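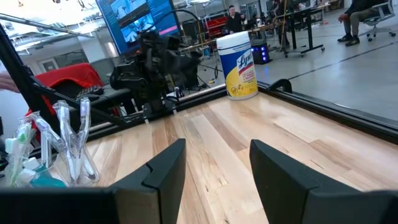
Butcher-block tabletop with pale, honey and brown strips. Lysol wipes at the far corner.

The Vrabec mill sits at the end of a gravel road two miles outside Peltcombe, past the grain elevator and a church with a blue roof. It opens to the public once a year, in January, when the logs are frozen and the yard is hard enough to park on. I drove over from Ultville with my brother-in-law and got there a little before 9 a.m. Parking was free. There was coffee in the office and a sign-in sheet with a column for shoe size, for the loaner boots.

The mill cuts hardwood only. Most of it is maple, ash and red oak, with some walnut when a farmer calls about a tree that has come down. It sells rough boards to cabinet shops and makes a small line of countertops and tabletops in a second building across the yard. The tour covers both, starting outside.

Gemma Lockwood runs the log yard and took the first group. She walked us along the piles and showed us how she grades a log from the end: the size of the heart, how far off center it sits, any cracks running out from it. Every log has a paint mark on the butt. Red goes to pallet stock and white goes to the good side of the mill. She let people guess on a few before turning them to show the mark. I got one right out of four.

The ends are coated with wax within a day or two of cutting. An uncoated end dries faster than the rest of the log and splits, and the split can run a foot or more into wood somebody has paid for. She had a neglected ash log set aside to show this. You could have slid a ruler into it.

The saw is a band mill that was put in when the old circular saw was retired. We stood behind a yellow rail, with ear protection, and watched a maple log get squared up and then taken down one board at a time. The sawyer sits in a booth and turns the log whenever the face starts to look worse than the one next to it. It goes faster than I expected. A log that took two minutes to load was lumber in about five. The slabs drop to a conveyor and end up as chips, which go to a dairy in Prarnville for bedding.

They post the previous day's count on a whiteboard by the door. It said 1588 board feet, with a note under it that they had lost most of the afternoon to a bad bearing.

From the saw the boards go onto stickers, which are thin strips of dry wood laid between each layer so air can get through. The stacks sit in an open shed for months. Thicker stock stays longer. After that they go in the kiln, and this was the part of the tour I liked most, although there isn't much to look at. The kiln is a long insulated box with fans along the ceiling. The operator, Ghassan Shboul, has been running it for eleven years and keeps his records in pencil in a row of green binders.

He passed around two pieces of oak from the same board. One had been dried properly. The other had been dried too fast, years ago, and looked fine until he turned it to the sawn end, where the inside was full of small openings like a honeycomb. The whole load had gone that way and was burned for heat. He checks sample boards twice a day by weighing them. There are meters that do the same thing, and he has one, but he said he likes the scale.

Somebody asked whether kiln-dried wood stops moving once it's in a house. It doesn't. It takes on water in summer and gives it up in winter, and a wide top can change by a quarter inch across its width. He told people to leave the screw holes in their table aprons slotted and to quit running the wood stove with a pan of water on it and calling that humidity control.

We had 30 minutes for lunch. The fire department from Prarnville was selling chili and cornbread out of the equipment shed. The chili was good. They ran out of bowls and switched to coffee cups, so go early.

The afternoon was the top shop. Boards are planed, ripped into strips and laid out on a long bench before any glue goes on. Two people were doing layout while we were there, flipping strips end for end and trading them back and forth. They look at grain direction first, so the finished top can be planed without tearing, and color second. Some customers want everything matched. Others want the dark strips left in. The shop charges less for mixed color, and I thought those tops looked better. A small knot is allowed if it's sound. Loose ones get cut out.

Glue goes on with a roller, then the strips are set in a clamp rack that turns like a paddle wheel. By the time the first panel comes around again it can be taken out. After that it's the wide sander, the edges, and oil or bare wood depending on the order. We were told to wipe up standing water, keep soap to a minimum, and oil a kitchen top whenever it starts to look chalky. Oil both faces. If only the top side gets oil, the bottom side picks up moisture and the panel cups.

There is a sales room at the front of the top shop with seconds and short lengths. A five-foot maple top with a filled crack was marked $658 and was gone when we came back through. Offcuts were priced by the box. I bought a box of walnut and ash pieces for cutting boards and two bundles of stickers, which they sell as kindling but are straight enough to use for garden stakes.

A man at the register told me the open day drew over 1000 people last year. It did not feel that crowded this time, probably on account of the cold. The groups were small enough that you could hear the guides everywhere except at the saw.

Some practical notes. The yard is rough going for strollers and wheelchairs, but the top shop and sales room are level and have a ramp. Dogs stay in the car. Children under ten can't go behind the saw building. The restrooms are in the office only, so use them before you cross the yard. Wear a hat you don't mind getting sawdust in. The sales room takes cards, but the chili was cash only.

We were back on the road to Ultville by three, with the heater on high and the box of walnut on the back seat.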